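Reson Hivside heated airer with cover: long-term review

Reviewed 2026-01-17

The Hivside is a three-tier heated clothes airer sold with a zip-up cover. I bought mine in October to replace an unheated rack that had lost most of its joints. It has been used in a north-facing back room with one small radiator, normally kept off.

Construction

The rails are aluminium and the end frames are powder-coated steel. It arrives flat and unfolds without tools. The wings lift and lock on plastic catches, which are the weakest part of the design. One of mine has developed some play and drops if the wing is knocked from underneath. The feet are rubber and grip a vinyl floor well, less so on carpet, where the whole unit can be pushed sideways with a knee.

The mains lead leaves the frame low down on the left. It is too short to reach most sockets from the middle of a room, so the airer tends to end up against a wall with one wing difficult to load. The switch is a plain rocker with a neon. There is no timer on this version. I use a Kostlow plug-in timer, which does the job and can be set in half-hour steps.

Heating

All the rails on the top tier are heated, as are those on the wings. The lower tier is heated on alternate rails only, and the instructions do not mention this. Items placed there take noticeably longer, and socks laid across an unheated rail can still be damp at the seams when everything above is ready.

I clipped a thermometer probe to several rails after an hour from cold. The highest reading was 63 degrees, at the centre of the top tier. The lowest on a heated rail was 41, at the outer end of the right wing. The difference matters in practice. Heavy cotton belongs in the centre and synthetics on the wings.

Loading

The rails are spaced for single layers. Anything folded double over a rail dries on the inner face and stays wet in the fold, so jersey and fleece need to be turned once during the cycle. Dark and bright items should be kept on separate rails for the first few washes, as damp fabric held against warm metal can transfer dye.

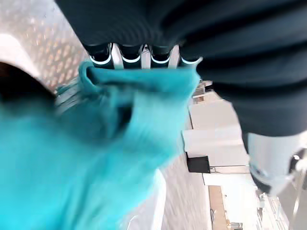 Teal and dark navy fabrics.

The cover

The cover makes more difference than the choice of tier. Without it, a mixed load put on in the evening was usually ready the following afternoon. With it, the same sort of load was ready by breakfast. The zip runs down one short side and is coarse enough not to jam. There is a vent flap at the top which must be left open, otherwise moisture collects on the inside and runs down on to the floor.

The material has a chemical smell when new. Mine took six days to lose it, hung over a door. Wash it on cold if it needs washing. The care label is sewn into the bottom hem and has already begun to fade.

Comparison with the Dimitriou

I had the use of a Dimitriou tower airer for part of the autumn. It has a smaller footprint and a built-in timer, and the catches are metal. Its rails are closer together, however, and bath towels touch each other when hung side by side. It is the better choice for shirts and small items. For bedding the Hivside is easier, as a double sheet can be spread over the open wings and covered.

Faults to date

The loose wing catch has been mentioned. One rail end cap came off and was pushed back on. Reson sent a replacement catch on request, without charge, but the old one is riveted and I have not yet drilled it out. The printed parts diagram shows a screw fixing there, so it may belong to an earlier version.

Suitability

Recommended for a household that dries indoors all winter and has floor space to leave the airer open. It folds flat enough to stand behind a door, but the cover has to come off first and takes up nearly as much room again when bundled. Check the position of the nearest socket before ordering.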